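Episode 56

The operator's shift at Marnelthorpe began with the flap task.

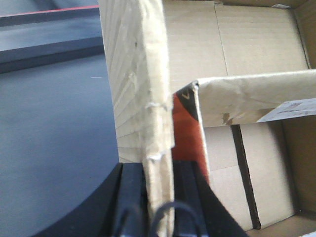 The instruction sheet from Skuvham allowed 55 seconds per episode. Grip the flap at its base, fold it outward, release, return to home. The operator held the leader arm and the follower copied it with a small lag.

Episodes 1 through 55 had been accepted. The cardboard softened a little with each one, and the operator closed the fingers more gently to compensate. The sheet did not mention this. The Wiltix software logged finger position 300 times a second and would learn whatever it was given.

On episode 56 the flap slipped. The operator waited, opened the fingers, moved four millimeters lower and gripped again. Time expired during the fold.

The screen offered Keep or Discard. Under the rules a late episode was discarded. The operator read the log once more, saw the pause and the second grip, and pressed Keep. In the notes field the operator typed "recovery," then reset the arm for 57.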